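Gresby Robotics Club: the folding term, in pictures

Every September the club picks a project for the year, and every September somebody says it should be something useful this time. Last year's useful thing was a chess arm that could move a pawn forward if the pawn was already roughly where it wanted to be. This year it is laundry. We have two arms, a shared set of opinions about how shirts ought to be folded, and a room above the Canby Road library until half past eight in the evening.

The aim is simple to write on a whiteboard. Take a top that has been dropped in a heap, spread it out, fold it, put it to one side, start on the next. A bored teenager can do this in under a minute, and we have several bored teenagers in the club who have offered to prove it. The arms learn from recordings of us driving them by hand, so before they can be bad at folding we have to be bad at folding ourselves, a great many times over. At the end of term the log stood at 3,070 attempts, of which 1,914 were good enough to keep. The other folder is called Modern Art.

We began on tea towels, which are square and have no sleeves and gave us a false idea of our abilities. Sports tops came next. They slide about, they have trim that catches, and bright red is at least easy for the software to find.

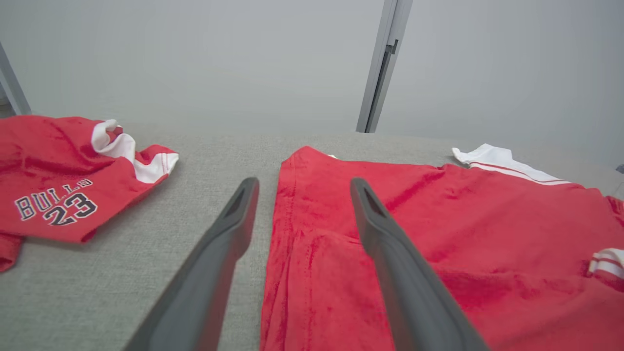

Bulls 23 on the left, awaiting its turn. The seam on the other one is a popular place to start.

The fingers are our own design, printed in the club and now on their sixth version. Version one was too smooth and version two was too short. Version three was perfect and got sat on. The triangular slot near the tip came in with version four and was argued over for two whole sessions by people who now all remember suggesting it.

Driving is done in pairs, one person to each arm, and it is a fair test of a friendship. You both have to take hold, lift and go the same way. Most of our early failures were a disagreement about which way "over" was. We have since agreed that the left-hand driver calls the moves and the right-hand driver sulks quietly. Results improved at once: our best evening produced 106 keepers, with a break for crisps.
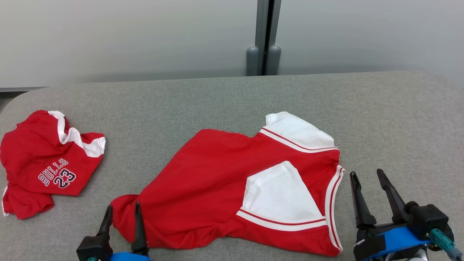 Bülent Gezer thinks we have the whole thing back to front, and has asked for that to be put on the page: teach the arms to flatten a shirt properly and the folding will more or less look after itself, whereas at present we spend ten seconds on the flattening and then blame the fold.

He has been given next term's first four sessions to show us. The plan is 263 recordings of flattening and nothing else, starting from the worst heaps we can make. Making bad heaps is the one part of the project where we have had more offers of help than we can use.

After that comes the Odukoya Shield at Hemden, where each club gets a basket of clothes it has never met and fifteen minutes to deal with it. Last year's winners folded five items. We would be very pleased with three, and would settle for two and a sock.

New members are welcome from Year 9 upwards. No experience of robots is needed. Experience of ironing would be a novelty. Please bring a drink with a lid, and any old sports tops you don't mind seeing handled roughly. We have plenty of tea towels.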